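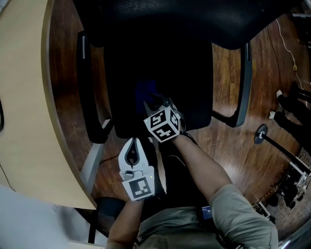

Chapter 7
Loss of Pose in Handheld Demonstration Systems

A handheld gripper used to record demonstrations has no joints that report where it is. Its position and orientation, together called its pose, must be estimated from outside measurements, and every error in that estimate is passed to the robot that later learns from the recording. Many systems rely in part on fiducial markers, which are printed black-and-white patterns of known size. The markers may be carried on a cube, as on the gripper in the operator's right hand, or on a single flat plate, as on the one in the left. The two arrangements fail differently. A flat marker gives no reading when its face is turned away from the tracking camera. A cube usually keeps at least one face in view, but the identity of that face must be resolved correctly, and the offset from each face to the gripper body must be known. Work near furniture makes both problems worse. When the operator reaches toward the seat of an office chair, the armrests and backrest can block the line of sight from several directions.

This chapter examines how pose is lost, how the loss goes unnoticed, and what happens when a robot acts on the result. It assumes the camera model of Chapter 3 and the rigid-body transforms of Chapter 4.

7.1 The Surwood Incident

The case used throughout the chapter took place at the Surwood test site in August. A robot arm running a policy trained on handheld recordings was asked to place a folded cloth on a chair seat. On the third trial of the afternoon the arm moved down past the commanded contact height, pressed into the seat cushion, and kept pressing until the force limit tripped. The chair rolled, the arm followed it, and the wrist struck the left armrest. There were no injuries. The wrist flange was bent and the arm was out of service for 16 days.

The first report blamed the force limit, which had been set too high for a soft surface. That finding was correct but incomplete. Jonas Schwaiger, who reviewed the logs for Brakska, the integrator, found that the trained policy had reproduced an error already present in the recordings. In one group of demonstrations the marker cube had been refitted after a battery change and seated one quarter turn from its calibrated position. The tracking software, Kairys, accepted the data. Each face was detected cleanly, reprojection error stayed low, and no warning was raised.

7.2 Why the Fault Was Silent

Reprojection error measures how well the detected marker corners agree with the estimated marker pose. It does not test the transform between the marker and the gripper. If the cube is rotated on its mount, the pose of the cube is still estimated correctly, and the pose of the fingertips is wrong by a constant amount in the gripper's own coordinates. In the room frame the same error changes direction as the hand turns. Averaged over many demonstrations it can look like ordinary variation between operators.

We will call this a mounting fault, to separate it from the two other classes treated in this chapter:

Occlusion fault. The marker is hidden, and the software fills the gap by interpolation or by inertial data alone.

Ambiguity fault. A single flat marker seen at long range or nearly face-on yields two possible orientations, and the estimator selects the wrong one.

Mounting fault. The marker is tracked correctly, but its assumed relation to the gripper is false.

Occlusion faults can generally be found from missing detections. Ambiguity faults often appear as sudden flips in orientation between adjacent samples. Mounting faults leave neither sign and must be found by a physical check — for example, by touching the fingertips to a fixed reference point at several wrist angles and comparing the computed positions.

Section 7.3 develops this touch test and derives the smallest rotation it can detect. Section 7.4 applies it to the Hirero recordings, in which a mounting fault and an occlusion fault are present in the same session. Force limits on compliant surfaces are deferred to Chapter 9.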